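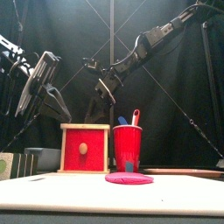 Mevumel Duo am weißen Arbeitstisch: zwei Arme, ein Holzkästchen mit roter Front, ein roter Becher mit Besteck- oder Werkzeuggriffen, Geschmackssache.

Mevumel Duo
Zweiarmiger Tischarbeitsplatz für Kleinserien, Sortierung und Konfektionierung

Artikelgruppe: Tischautomation
Hersteller: Mevumel
Vertrieb und Einrichtung: Bukier

Es gibt in jedem Betrieb den Tisch, an den keiner gern eingeteilt wird. Meist steht er hinten, meist liegt Kleinkram darauf, und wer dort sitzt, sagt nach zwei Stunden Dinge über den Kleinkram, die nicht in einen Katalog gehören. Für diesen Tisch ist der Duo gedacht.

Zwei Arme mit Parallelgreifern teilen sich eine Arbeitsfläche. Gegriffen wird, was auf Tischen eben so herumsteht: Kästchen mit Knauf, Becher, Filzstücke, Leisten. Schnell ist der Duo dabei nicht. Er greift in dem Tempo, in dem Ihr Schwager Möbel aufbaut, allerdings ohne zwischendurch in die Küche zu gehen.

Was sich für die Belegschaft ändert

Bei Bruvura, einem Hersteller von Lernspielzeug, läuft der Duo in der Konfektionierung. Győző Hajdu leitet dort die Schicht und hatte mit leeren Stühlen gerechnet. Die Stühle sind besetzt geblieben, nur stehen sie jetzt woanders: in der Endkontrolle und bei den Reklamationen, wo vorher chronisch Leute fehlten. Dazu kam eine neue Aufgabe, um die sich niemand beworben hatte. Einer muss dem Gerät neue Teile beibringen. Das dauert pro Teil einen Vormittag, manchmal zwei, und verlangt eine Geduld, die man sonst nur Auszubildenden im ersten Jahr entgegenbringt.

Ľudovít Machala, früher Packer, heute Einrichter: »Ich habe weniger Rückenschmerzen und mehr Besprechungen. Über den Tausch lasse ich noch mit mir reden.«

Den Betriebsrat bitte vor der Bestellung einbeziehen. Nach der Bestellung geht es auch, dauert aber länger und wird lauter.

Technische Angaben

Arme: 2, jeweils mit Parallelgreifer
Gesamtgewicht ohne Tisch: 82 kg
Einlernbare Teile: bis 1.000
Einrichtung vor Ort: 7 Arbeitstage
Bestellnummer: 111

Nicht im Lieferumfang

Tisch, Vorhang, Kaffee für den Einrichter.

Zubehör

Wechselfinger für weiche Teile, Satz
Kabelführung Georgiou, nachrüstbar
Schulung für zwei Personen, auf Wunsch auch für die Skeptiker

Preis auf Anfrage. Wir rufen zurück, und zwar von Hand.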